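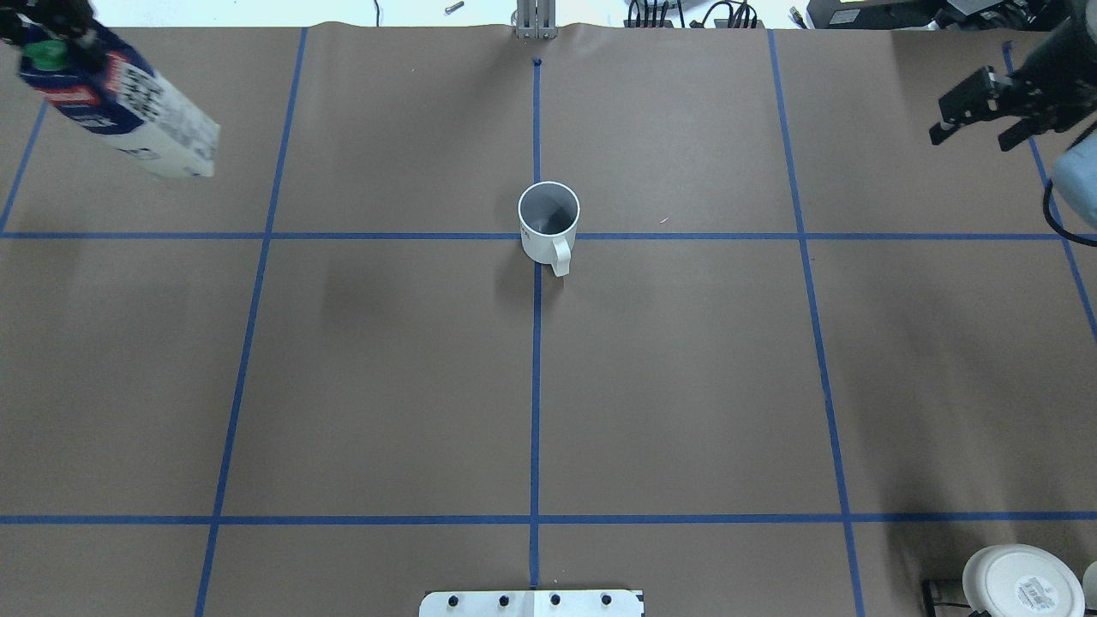

5월, 오후 네 시 좀 넘어서

Arkholm 시사회 재킷 작업 기록. 어제 쓴 장은 커피를 쏟아서 뒷부분이 번졌는데, 급한 내용은 없으니 굳이 다시 옮기지 않는다. 필요하면 불러 주세요, 제가 기억나는 데까지 말로 해 드릴게요.

오전에 Emiliano Gaete 쪽 스타일리스트와 통화했다. 레드카펫에서 입을 재킷은 원래 얘기대로 짙은 녹색으로 가고, 어깨 비즈는 조금 줄이기로 했다. 지난번 영화제 사진을 본인이 다시 보고는 플래시가 터질 때마다 어깨만 하얗게 떠서 얼굴이 안 보이더라고 했단다. 듣고 나서 나도 그 사진들을 찾아봤는데 정말 그렇더라. 우리 재킷은 아니었지만 남 일 같지가 않아서 한참 들여다봤다. 연예 기사 썸네일은 손톱만 하게 나오니까 작은 비즈가 전부 한 덩어리로 뭉개진다. 예쁘게 꿰어 놓고 기사에서는 형광 테이프처럼 보이면 속상하잖아요.

그래서 오늘은 거의 하루 종일 비즈 견본과 씨름했다. 같은 원단 조각에 세 가지로 꿰어 봤다.

- **견본 A**: 유광 비즈, 촘촘하게. 비즈 200알. 손에 들고 보면 제일 곱다. 플래시 앞에서는 예상대로 다 날아감.
- **견본 B**: 무광과 유광을 섞어서 성기게. 플래시에서도 녹색이 살아 있다. 다만 가까이서 보면 좀 듬성해서, 꿰다 만 것 같다는 말을 들을 수도 있겠다.
- **견본 C**: 무광만, 촘촘하게 400알. 사진은 차분하게 나오는데 무겁다. 어깨가 뒤로 넘어가려고 한다.

내 마음은 B 쪽인데, 목둘레에 가까운 부분만 C처럼 촘촘하게 올리면 어떨까 싶다. 인터뷰 영상은 대개 가슴 위로 잡으니까 그 부분이 제일 오래 보인다. 내일 네 번째 조각을 꿰어 볼 생각이고, 이름은 그냥 D로 하겠습니다. 지난번처럼 "B 개선형"이라고 적었다가 나중에 어느 게 어느 건지 몰라서 다 같이 서랍을 뒤지는 일은 피하고 싶어요.

원단 이야기. Mistley에서 온 울은 색이 아주 마음에 든다. 실내등 밑에서는 거의 검정으로 보이다가 창가로 가져가면 녹색이 스르르 올라온다. 문제는 스팀이다. 끝자락 한 조각을 눌러 봤더니 결이 눕고 번들거리는 자국이 남았다. 천을 한 겹 덮고 다시 했을 때는 괜찮았는데, 식은 다음에 봐야 확실하니까 걸어 두고 왔다. 본판은 아직 건드리지 말아 주세요. 특히 소매.

심지는 Jimex 것을 그대로 쓴다. 얇은 쪽과 두꺼운 쪽을 다 붙여 봤고, 앞판은 얇은 쪽이 낫다. 두꺼운 쪽은 라펠이 또렷하게 서긴 하는데 앉았을 때 가슴께가 떠서 상자를 입은 사람처럼 된다. 시사회라는 게 사진 찍는 시간은 잠깐이고 나머지는 두 시간 넘게 객석에 앉아 있는 자리다. 예전에 Daza 쇼케이스 의상을 할 때 서 있는 모습만 보고 맞췄다가, 토크 코너에서 의자에 앉자마자 재킷이 턱까지 올라온 일이 있었다. 그날 방송을 집에서 보다가 이불을 뒤집어썼다. 이번 가봉에는 꼭 의자를 놓고, 앉히고, 다리도 한번 꼬아 보게 할 것. 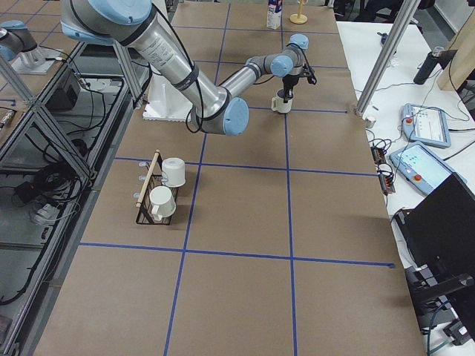
*파란 테이프 격자를 친 작업대, 그리퍼에 잡힌 흰 머그컵.*

점심 먹고 나서는 안감을 봤다. 스타일리스트가 안감에 영화 속 항구 지도를 넣고 싶다고 했던 것, 다들 기억하시죠. 처음에는 솔직히 좀 과하지 않나 했는데, 보내 준 도안을 출력해서 대어 보니까 의외로 근사하다. 팬들은 이런 걸 귀신같이 찾아낸다. 재킷 앞이 바람에 한 번 열리기만 해도 그날 밤에 확대한 사진이 돌아다닐 거다. 그러니 오탈자는 절대 안 됩니다! 지명 철자를 나 혼자 보지 않고 한 사람이 더 봐 줬으면 한다. 출력본은 패턴 서랍 맨 위 칸에 두었다.

안감 인쇄는 견본이 한 번 왔다 갔다. 선이 가늘어서 바탕색에 묻히는 부분이 있었고, 업체에서 선을 굵게 해서 다시 보내 준다고 했다. 바탕은 조금 더 따뜻한 회색으로 부탁했다. 전화로 "따뜻한 회색"이라고 하면 저마다 다른 색을 떠올리니까, 서랍에 있던 단추 하나를 봉투에 넣어 같이 보냈다. 그 단추는 돌려받아야 함. 여벌이 없다.

단추는 아직 못 정했다. 21mm 뿔단추가 크기는 딱인데 갈색이 좀 돌고, 검은 쪽은 너무 교복 같다. 천으로 싸는 것도 생각해 봤지만 이 울은 두께가 있어서 가장자리가 뭉툭해진다. 안감 천으로 싸면 어떠냐는 의견이 점심때 나왔는데, 들을수록 괜찮은 것 같아서 적어 둔다. 항구 지도의 한 귀퉁이가 단추에 들어가는 셈이니 스타일리스트가 무척 좋아할 것 같다. 인쇄가 다시 오면 남는 조각으로 하나만 싸 보자.

치수 관련해서 하나 더. 지난 가봉보다 어깨를 3mm 줄여 달라는 요청이 왔다. 촬영 때문에 몸을 좀 뺐다고 한다. 패턴에는 연필로만 표시했고 자르지는 않았다. 시사회 전까지 또 달라질 수 있으니 시접은 넉넉하게 남겨 둔다. 예전 치수는 지우지 않고 옆에 그대로 두었으니 헷갈리면 연필로 적힌 쪽을 보면 된다.

기사용 자료도 부탁받았다. 홍보팀에서 제작 과정을 짧게 글로 달라고 하는데, 공개 전에는 안감 이야기를 빼 달라고 한다. 원단과 비즈 이야기만으로도 분량은 충분히 나온다. 초안은 내가 쓰고 공유 폴더에 올릴게요. 말이 길면 마음껏 잘라 주세요, 제가 원래 좀 그렇습니다.

내일 할 것

- 걸어 둔 스팀 조각 확인하고 결 상태 적기
- 견본 D 꿰기 (목둘레 촘촘, 어깨 끝으로 갈수록 성기게)
- 플래시 촬영, 가까이서와 멀리서 둘 다
- 안감 지명 철자 확인해 줄 사람 구하기
- 가봉실에 등받이 있는 의자 갖다 놓기
- 녹색 실크사 주문. 굵은 쪽은 남았고 가는 쪽이 거의 떨어졌다

여섯 시에 스타일리스트한테 견본 세 장 사진을 보냈다. 답은 아직 없다. 오면 이 밑에 이어서 적겠음.

(저녁에 추가) 답 왔다. B가 좋다고 하고, 목둘레를 촘촘하게 하는 것도 보고 싶다고 한다. D 진행합니다.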